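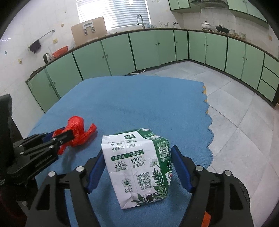 Gastudent, the small company that makes tools for testing robot hands, has finished the first part of a comparison between two kinds of finger pads for its hand-held gripper. The work was done in an ordinary kitchen and not in the laboratory, with household objects that are hard to hold well. One of them is a crumpled milk carton, white and green, which stands on a blue cloth between the two black jaws with their blue pads. A second gripper, on the left, holds a crumpled red plastic bag. According to Lenka Šimko, who leads the tests, these two objects were chosen as a pair early in the planning. A carton with dents has a shape that the jaws can meet at a wrong angle, and a bag has almost no shape at all.

The comparison started in March and will continue until the summer. The company works on it together with Trostus, a supplier of soft materials, which delivered both sets of pads. The first set is soft and rather thick. The second set is thinner and has a harder layer under the surface. Until now the company had used only the soft ones, and the choice was made mostly by habit, as Šimko admits.

In the first part, 377 grasps were recorded and judged. Each grasp was done by a person who held the tool in the hand, closed the jaws on the object, lifted it and kept it in the air for 15 seconds. If the object slipped or turned during this time, the grasp was marked as failed. Two people watched every recording separately. When they did not agree, a third person decided.

The soft pads did better with bags, cloths and other things that fold. The thin pads did better with cartons and small boxes, where the soft material let the object lean to one side after it was lifted. For bottles and cups the team found no difference that they are ready to defend. Šimko says that the number of grasps with cups was too small, and that she would not like to see a figure printed about them yet.

"We expected that one set would win and we could close the question," she says. "Now we have to think if we want two sets, or one set that is a compromise. I do not like the compromise so much, but the people who must change the pads between the tests like it very much."

Changing the pads is a practical problem. It takes several minutes, and the jaws must be checked again afterwards so that they close evenly. Rizwan Munshi, the mechanic of the team, has drawn a new holder in which the pad slides in from the side and is locked with a small clip. Three copies of this holder were made, and one of them broke in the first week. The drawing has been corrected since then and the wall around the clip is thicker.

The team also looked at the position of the camera on the tool. In an earlier version it was placed lower, and with large objects the view between the jaws was often covered. It is now higher and looks down at a steeper angle. Malsha Munasinghe, who wrote the program that follows the movement of the tool, says that the new position is better for her work too, but that bright windows are still a difficulty. When the tool turns toward the light, the picture becomes too pale for a short moment and the program can lose its place. She has asked for a camera with faster exposure control, and two models are being tried at present.

Not everyone in the field is convinced that tests with a hand-held tool say enough about a robot arm. Vibeke Lund, an engineer at Pandine, has read the first report and has a reservation. A person corrects the grip without noticing it, she says, with the wrist and with the shoulder, and an arm does not do this unless somebody has taught it. In her opinion the results about slipping are useful, while the results about turning should be repeated on a machine before anybody orders material.

Gastudent agrees with a part of this. In the second part of the work, the same jaws and the same pads will be mounted on an arm of the type Khondokar, which the company has rented for the period. The plan is to do 200 grasps with each set of pads, with the same kinds of objects and in the same order. The speed of the arm will be kept low at the beginning. If the difference between the sets stays the same, the company will start to offer both of them to its customers.

The wear of the pads is another open question. Trostus states that the soft material keeps its grip for 2000 closings, but this was measured on a flat steel plate. Anjana Sheikh, who is responsible for the materials at Gastudent, wants to measure it again on cardboard, which is rougher and leaves dust on the surface. She has already noticed that the pads need to be cleaned more often after the work with boxes. A wet cloth is enough for the thin pads. For the soft ones she is still looking for something that cleans well and does not make them sticky.

The report on the first part can be requested from the company by e-mail. The tables with the single grasps will be added when the second part is finished, together with the drawings of the new pad holder.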